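Two arms, one kettle: a morning with Spyros Omerović

I'd been promised tea, and the tea came first, which I always take as a good sign. Spyros Omerović keeps the kettle on a filing cabinet by the door of the Hollow, the long low workshop at the back of the Plellby estate, and he won't discuss anything mechanical until everybody has a mug. "You'll be standing for a while," he said. "I don't have chairs in there. People lean on things if you give them chairs."

Spyros looks after the two-armed cell that Amholm set up last year to practise sorting and handling shopping. He has done the job since May, when the previous technician moved to Golob, the gearbox people down the road (they still have lunch together, I gather, and argue). Before that he spent most of his working life mending lifts, and I had assumed lifts and robot arms would be miles apart. He gave me a look.

"A lift is a motor, a brake, a cable and somebody who's annoyed," he said. "Same here. Only in here the somebody is usually me."

I wanted to know what looking after a cell like this really means, day to day. I had pictured spanners. There were spanners, in a roll, very tidy, but in the whole morning he only took out one of them. Mostly he listened and looked, and he wiped things. He does a great deal of wiping! There's a bucket of clean cloths on the shelf and a second bucket for the dirty ones, and heaven help you if you mix them up, as I did within ten minutes.

His day starts before anything is switched on. He goes along the back of the table with a torch and puts his fingers on every cable, feeling for a bit that's been pinched or has gone stiff. Then he gets down to the level of the bases and checks the bolts.

"I've got a line of paint across each bolt head and onto the plate," he told me. "If the line's broken, the bolt has turned. I don't need to put a wrench on it every morning, I only need to look at the line. I learnt that on lifts and I'll be doing it when I'm 88."

Has he ever found a broken line? Once, in his first fortnight. He'd been getting odd results all afternoon, things being put down a finger's width from where they should be, and he had gone through the software settings with the programmer on the phone until both of them were fed up. "And then I bent down to pick up my pen," he said, "and there it was. One bolt. I was so cross I had to go and walk round the car park."

After the cables and the bolts comes power, and after power comes what he calls the stretch. Each arm goes slowly through its whole range, one joint after another, and Spyros stands with his head on one side like a man trying to hear the neighbours. I asked him what he was listening for and he struggled with that, quite charmingly.

"It's got a sort of hum, and you want the hum to stay the same all the way round. If it goes up in one place, that joint's working harder than it should. Could be a cable pulling. Could be something inside, and then I ring up and complain. I can't tell you what the note is, I'm not musical. My wife is, she came in once and said it was nearly a B flat, and I've never been able to un-know that."

The fingers on the grippers get the most attention of anything. They're the bit that touches the world, and the world, as Spyros puts it, is sticky. He cleans the gripping faces at the start and the end of each session. Every 100 picks he stops and looks at them again. He showed me a worn set he keeps in a tobacco tin, and I ran my thumb along the inside and could feel where the surface had gone smooth. It felt like an old doorstep.

"Smooth's no good," he said. "You can grip harder to make up for it, and people do, and then you crush something, or you wear the motor. Just change the fingers. It's two screws and a cup of tea."
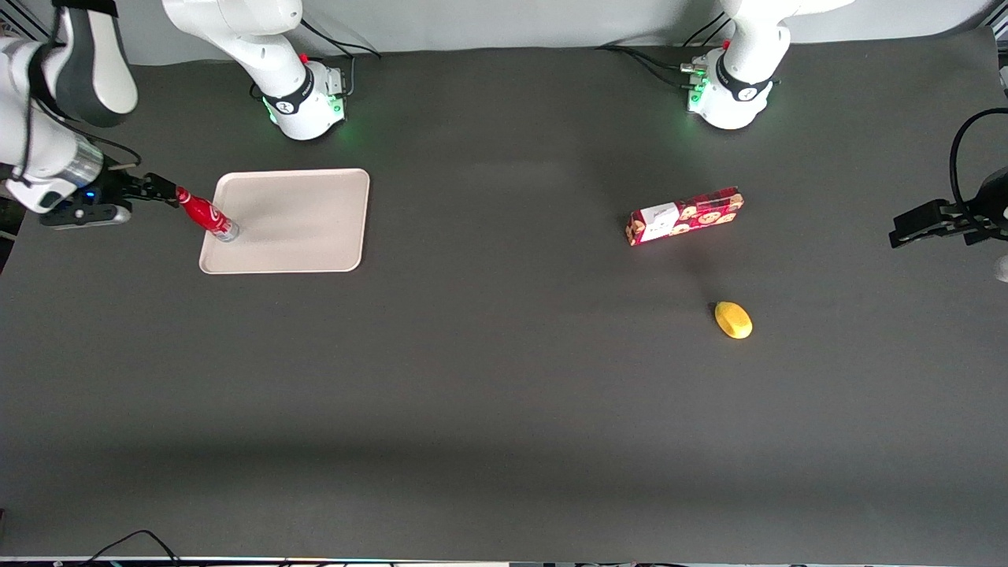

Spyros checks a fresh set of fingers with shopping. He could use the proper metal test pieces, and there's a drawer full of them, but he thinks they flatter the machine. "They're all nice and straight, they're all dry, they weigh what it says on the side," he said. "When did you last buy something like that?" So his favourite test is a drinks bottle carried sideways and tipped down a little over the tray, as the right arm was doing with a red one, the silver cap just over the corner of the rim. It's an awkward thing to ask for, he says, with all that weight sticking out beyond the fingers, and a glossy surface gives them very little to hang on to. If the fingers are seated badly, the far end will slowly droop, and he watches the cap and nothing else. The red biscuit box and the little yellow fruit-shaped thing on the other side of the table were for the left arm, whose gripper was still empty.

I asked why he bothers with a tray at all, and got quite a long answer. The tray is how he checks that the two arms agree with each other about where the table is. Each one can be perfectly happy on its own and still have a slightly different opinion from its neighbour. So he has the right arm go to a corner of the tray and stop, and he measures the gap with a feeler gauge, and then he moves the tray over to the other side and has the left arm do the same. If both gaps come out alike he's content. If they don't, he spends the rest of the morning on it.

"And never with a new tray," he added. "Same tray every time. Somebody very kindly bought me a new one and I had to hide it."

The green lights on the bases are a comfort to him, he says, but only up to a point. I'd noticed how they tinted the tabletop and said something about how reassuring they looked. He nodded and then told me that green means the arm is pleased with itself, and that he has known plenty of people who were pleased with themselves. He had a run of trouble in the summer when everything stayed green from morning to night and the left gripper still kept letting go of things.

I enjoyed this story, so I'll give it to you at length. It would pick up a box, lift it, begin to move across, and at the same point in the move the fingers would open a crack. Not every time. Perhaps it would behave all day Tuesday, and then be hopeless the next morning. He changed the fingers and cleaned the connector, and then swapped over the grippers, left to right, which is the oldest trick there is, and the fault stayed on the left. So it wasn't the gripper.

"That's a lovely moment," he said, and he meant it, his whole face lit up. "You haven't fixed anything, but you've got half the machine you can stop thinking about."

It was the cable, of course. There's a loop left in it so the wrist can turn, and the loop had been made a bit too short. When the arm swung one particular way, the slack ran out and the plug was tugged by a hair. On cool mornings the jacket was stiffer and it was worse. He let out more cable, fixed the clip further back and wrote the date on a bit of tape. It took him 3 days to find and a few minutes to put right, and when he told his friend at Golob about it over lunch, the friend said, "I could have told you that," and Spyros has not forgiven him.

Did he have any advice for somebody starting out with a cell like this one? He thought about it while he was folding cloths.

"Write it down. Everything. Not on the computer, in a book, next to the machine, with a pencil on a string. If you have to go and log in somewhere you'll tell yourself you'll do it later." His own book is a hardback ledger, quite greasy round the corners, and he let me leaf through it. Most of the entries are very short. "Wiped. Fine." "Wiped. Fine." "Noise at elbow, gone after lunch." Then a whole page in capitals about a missing washer, which was found in his shoe.

He's also firm about leaving things alone. When he took over, he wanted to improve everything at once, and he moved cables and changed speeds and swapped the clamps, and by the end of that week he couldn't have said which change had done what. Now he allows himself one alteration at a time, and runs the cell for a full day before he makes another. I said that must take some patience. "I've been stuck in a lot of lifts," he said.

We finished up at the stop button, which he presses on purpose at the end of every session while an arm is moving slowly. He wants to see it stop. He then checks that it won't start again until it's been properly reset, signs the book, and puts the cover over the control box. I asked whether he ever skipped it on a Friday, with the weekend waiting. He didn't dignify that with an answer, but he did offer me the last of the shortbread.

The Hollow has an open day on Sun 5 September, and Spyros will be running the bottle test for anyone who wants to watch. Bring your own mug, he says. He's short of them.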